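Travelling talks: lecture evenings in Wendt, then and now
Project report, local history module
Henrik Wunderlich
Supervisor: Hannelore Mühlbauer

1. What I wanted to find out
Whether the old paid lecture evenings (one speaker, one hall, tickets at the door) left anything behind in how people in Wendt go out to hear talks today. Short answer: a bit. Long answer below.

2. Sources
Minute books of the Stulia reading society, 5 volumes, one with water damage. Ticket stubs in a shoebox. Two interviews, both in January, both by phone. Newspaper notices where I could find them, wich was not often.

3. Findings
The society booked 30 speakers over its best season. Total tickets sold 1,753. Favourites: polar travel, temperance, anything with lantern slides. Politics did badly. One speaker on tax reform was paid off early, the minutes say "by general wish". Fees went up every year, halls did not get bigger. Then radio. Last entry in volume 5 is a bill for chairs.

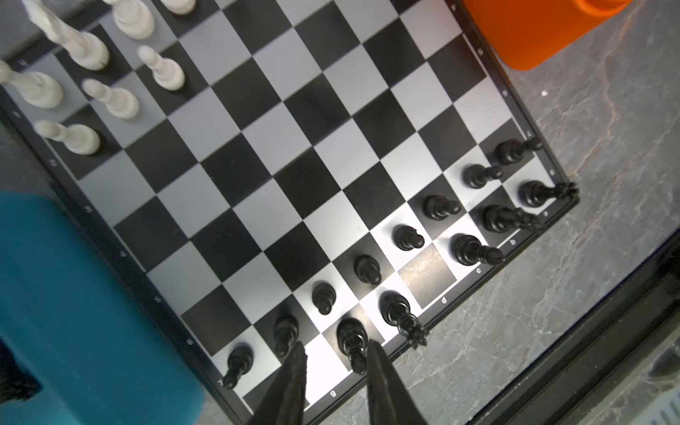
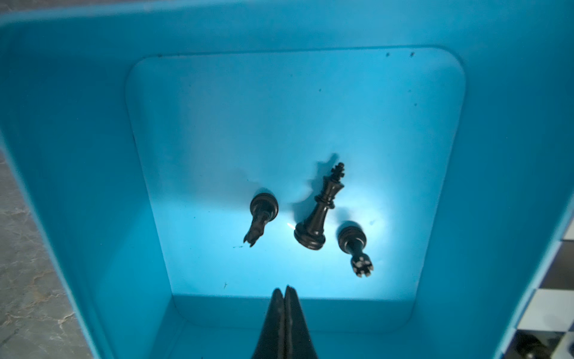
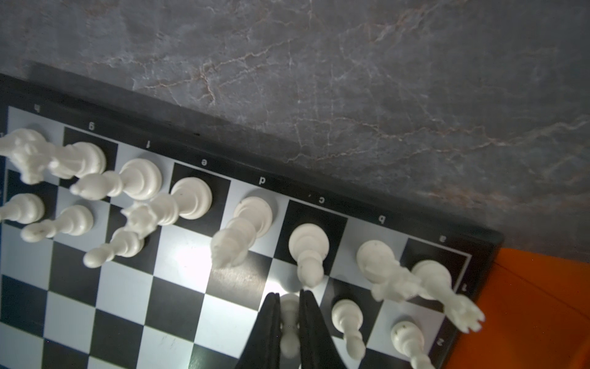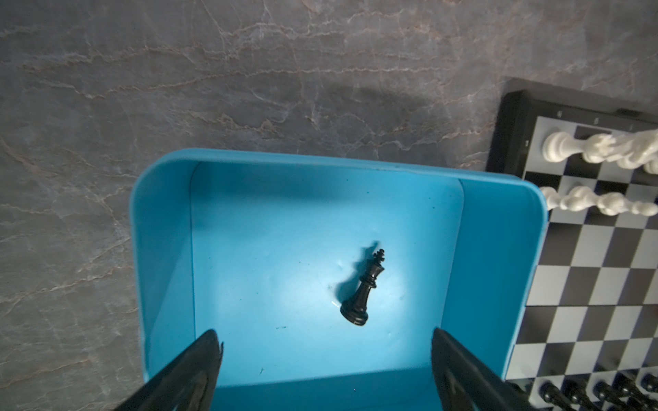
Chessboard (first and third), blue plastic container (second and fourth).

4. Today
Talks are back, sort of. The Godix hall runs a monthly evening, free entry, hat passed round. Went to 2 of them. Audience mostly older, questions longer than the talk. The organiser had never heard of the Stulia society but uses the same order of events: music, speaker, tea. No proof of a direct link, could just be habit.

5. Problems
Volume three has no dates for half the entries. I mixed up two speakers with the same surname and had to redo the table. Interviews too short. Should of asked about ticket prices and didn't.

6. Still to do
Check the Husix newspaper index for missing notices. Ask Frau Mühlbauer about the chair bill. Table of fees goes in the appendix.

Handed in Saturday, May 1, 2021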